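Início | Cozinha | Limpeza | Roupa | Oficina | Contacto

Imprimir esta página | Enviar por e-mail

Pelos de animais em casa: como tirá-los de sofás, roupa e tapetes

Os pelos curtos são mais difíceis de remover do que os compridos, porque se espetam na trama do tecido. O aspirador sozinho apanha os que estão à superfície e deixa o resto. Convém soltá-los primeiro e aspirar depois.

Sofás e cadeiras estofadas

Calce uma luva de borracha de cozinha, humedeça-a e sacuda o excesso de água. Passe a mão sempre no mesmo sentido. Os pelos juntam-se em rolos que se apanham à mão. Em veludo, experimente antes numa zona escondida.

Nas costuras e por baixo das almofadas, use um pincel de pintura seco, de cerdas rijas, e aspire com o bico estreito.

Roupa

Sacuda as peças na rua antes de as meter na máquina. Se tiver secador, dez minutos a frio antes da lavagem soltam boa parte dos pelos. Limpe o filtro a seguir. Não encha demasiado o tambor e, no fim, passe um pano húmido pela borracha da porta.

A leitora Setareh Kazemi lava as mantas do gato à parte, 4 de cada vez, e junta meio copo de vinagre branco no compartimento do amaciador. Não misture vinagre com lixívia.

Tapetes

Um rodo de borracha, dos de limpar vidros, serve bem em tapetes de pelo raso. Puxe-o para si em passagens curtas. Em tapetes de lã feitos à mão, fique pela escova macia.

Escovar o animal

É o que mais reduz o trabalho no resto da casa. Num gato de pelo curto bastam duas ou três escovagens por semana, e um pouco mais na muda. Escove no sentido do pelo, sem carregar na barriga, e pare se ele começar a abanar a cauda. 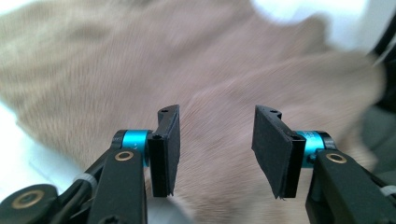 Chão de madeira e mosaico

Não varra a seco com vassoura comum, que levanta os pelos e os espalha. Use uma mopa de microfibra ligeiramente húmida e comece pelos cantos. Lave a mopa sem amaciador.

Última atualização: agosto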